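Pavell hand grippers, after one term in our robotics club

I help Araceli Collado with the student club at Joltano, and since June we use two Pavell hand grippers, one for each hand. Our project this term is a simple one: take the lid of a plastic box and put it back.

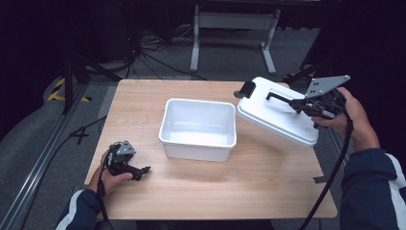

What I like

The grip on a thin lid is good, and students learn it in almost 20 minutes. The metal plate on top already has holes — very useful.

What I like less

The cables. They hang along the arms and you must think about them all the time. Also the pads on the fingers get frayed at the edges, and small threads come out.

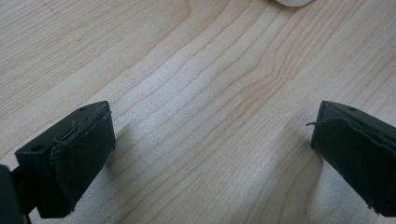 I asked Pavell for spare pads and they sent 3 pairs, but gluing them straight needs patience. For beginners I still recommend this set. I would only ask for a longer manual, with more drawings.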